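2026년 8월 28일 작업 노트

오늘은 하루 종일 쟁반 이야기만 한 것 같다. 아침에 커피를 내리면서 잠깐 정리하고 시작하자고 했던 것이 점심을 훌쩍 넘겼으니, 나중에 이 노트를 읽는 분들은 조금 느긋한 마음으로 읽어 주시면 좋겠다. 나도 쓰다 보면 길어진다는 걸 잘 안다.

먼저 어제부터 이어진 일. 살함(Sallham) 쪽 식당에서 쓸 배식용 쟁반 후보를 계속 비교하고 있다. 플라스틱 쟁반은 다 거기서 거기라고 생각했는데, 며칠 동안 손에 들고 다니다 보니 정이 드는 것도 있고 영 안 가는 것도 있다. 베이지색 큰 쟁반은 정이 드는 쪽이다. 네모난데 모서리가 부드럽게 둥글고, 테두리가 낮게 올라와 있어서 상 위에 내려놓았을 때 답답해 보이지 않는다. 색도 마음에 든다. 흰 그릇을 올려도 괜찮고 갈색 뚝배기를 올려도 괜찮다.

다만 테두리가 낮다는 점은 계속 마음에 걸린다. 국을 나르는 사람 입장에서는 조금만 더 높았으면 싶을 것이다. 오전에 국그릇에 물을 담아 올려놓고 복도 끝까지 몇 번 왕복해 보았다. 천천히 걸으면 아무 문제가 없고, 문을 어깨로 밀 때 그릇이 미끄러진다. 물이 쏟아지지는 않았지만 그릇이 테두리까지 가서 톡 하고 부딪혔다. 쟁반 바닥에 얇은 행주를 한 장 깔고 다시 걸었더니 그릇이 제자리에 얌전히 있었다. 할머니가 늘 쟁반에 행주를 깔고 상을 내오시던 것이 생각나서 혼자 웃었다.

무게는 빈 쟁반 두 종류만 재 보았다. 가르슨카(Garnska) 것은 1171그램, 데아크(Deák) 것은 그보다 200그램 가볍다. 종이에만 적어 두면 또 잃어버릴 테니 여기에도 옮겨 적는다. 숫자로 보면 별것 아닌 차이 같은데, 그릇을 다 올리고 한 손으로 받쳐 보면 손목이 먼저 안다. 저울은 쓰기 전에 꼭 영점을 다시 맞출 것! 나는 처음에 행주를 올려놓은 채로 재서 두 번 일을 했다.

도로초(Dorottya Szabó)가 점심 무렵에 들러서 한참 같이 보았다. 도로초는 쟁반 안쪽의 로고가 도드라져 있는 것이 신경 쓰인다고 한다. 필기체 글씨라 획 사이에 밥풀이나 양념이 끼지 않겠느냐는 것이다. 듣고 보니 그럴듯해서 고추장을 조금 묻혀 말린 다음 닦아 보기로 했다. 한 시간쯤 두었다가 젖은 행주로 닦으니 평평한 곳은 한 번에 지워졌고, 글씨 둘레에는 붉은 기가 조금 남았다. 부드러운 솔로 두세 번 문지르니 없어졌다. 식당에서 그렇게까지 해 줄지는 모르겠다. 로고가 가장자리 가까이에 작게 들어가 있으니 그릇 놓는 자리와는 별로 겹치지 않는다는 것이 내 생각이고, 도로초는 그래도 없는 편이 낫다는 쪽이다. 이 이야기는 다음에 마저 하기로 했다.

오후에는 깔개로 쓸 천을 골랐다. 줄무늬 천이 상 위에서는 제일 보기 좋은데, 행주로 쓰기에는 물을 빨아들이는 것이 조금 더디다. 아니스(Anis)에서 보내온 무지 천은 반대로 물은 잘 먹는데 한 번 빨면 귀퉁이가 말린다. 다림질을 하면 펴지지만 매일 다림질할 사람은 없을 것이다. 일단 줄무늬 천은 상차림용으로 두고, 무지 천은 두 번 더 빨아 보고 정하려고 한다. 60도 물에 돌리지 말고 미지근한 물로 할 것. 지난번에 내가 그만 뜨거운 물로 돌려서 한 장이 눈에 띄게 줄었다.

작업대도 오랜만에 제대로 닦았다. 상판이 밝은 회백색이라 커피 자국이 금방 보인다. 베이킹소다를 풀어 닦으니 꽤 말끔해졌는데, 창가 쪽 모서리의 동그란 자국은 끝내 남았다. 누구 컵인지는 묻지 않겠다. (아마 내 컵이다.)

남은 일
쟁반 두 종류를 겹쳐 쌓아 보고 잘 빠지는지 확인하기
낮은 테두리에 대해 살함 쪽 주방에 물어보기. 국을 쟁반째 나르는지, 따로 내는지부터
무지 천 두 번 더 빨고 귀퉁이 상태 적어 두기
부드러운 솔 하나 더 사기. 지금 것은 고추장 물이 들었다
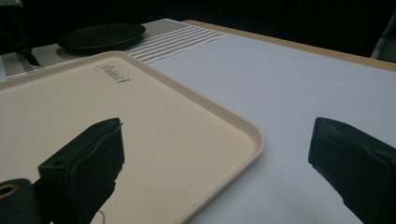

작업대 위의 베이지색 쟁반, 뒤쪽은 줄무늬 천.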